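## Chapter 6: Doors

Shared shop, July, arm finally bolted down. Next job: a door. Harder than cups. A knob has to be gripped, turned, then pulled, and the wrist can't stop halfway thru.

We start in the simulator. Cheap crashes. Load the Rimovo door file and park the gripper close, fingers open, before you write any turning code.

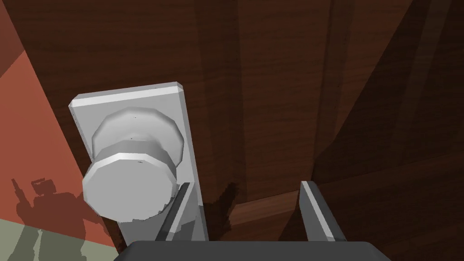 *Fig. 6.1. Simulated door, gripper open, knob above and left of the fingers.*

Note the offset. Close now and you miss the knob. So first fix is sideways and up, then foward. Small steps.

My Drotley build took 44 tries to get a clean turn in sim. Yours may take fewer. Log every one, misses too. You'll want them in Section 6.2, when we swap in the real knob.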